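How Does a Robot Learn to Fold?
Brudberg Learning Center: Young Readers' Pages

Folding a pair of pants may seem simple to you. Your hands know where to hold, how hard to pinch and when to let go. A robot knows none of this at the start. It must learn from examples, and people must make those examples.

At the Donidach workroom, people practice handling cloth with special tools called grippers. A gripper has two fingers that open and close. A person holds one in each hand and uses them to pick up, pull and fold.
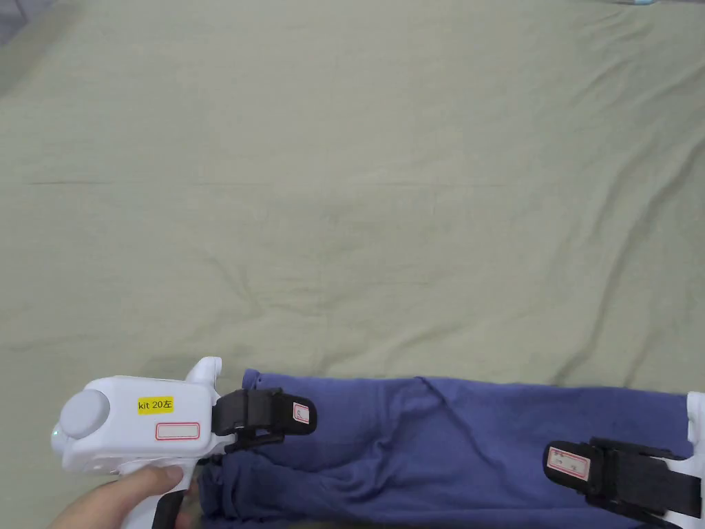
Each try is recorded from start to finish. One recording is called an example. A single example teaches a computer very little, because cloth never lies the same way twice. It wrinkles, slides and bunches up. For this reason, the Tseng collection holds 514 examples of folding, and each one lasts up to 50 seconds.

Many of the recordings come from a small camera on the gripper itself. It shows the cloth close up, near the fingers. The computer studies these pictures along with the way the gripper moved. Little by little, it looks for patterns: when the cloth looks like this, move like that. 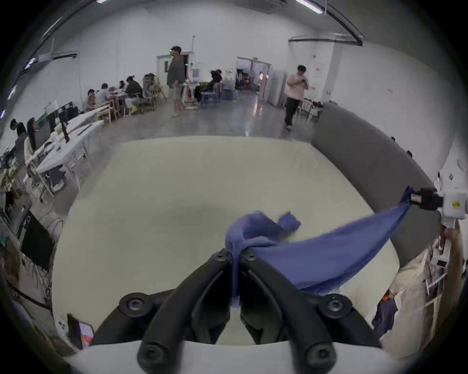

Two grippers hold a blue cloth over a table in the workroom.

Before the examples are used, a person checks them. Recordings that are too dark or that stop too soon are set aside.

Words to Know
Gripper: a tool with fingers for holding things.
Example: one recording of a task.
Pattern: something that happens again and again.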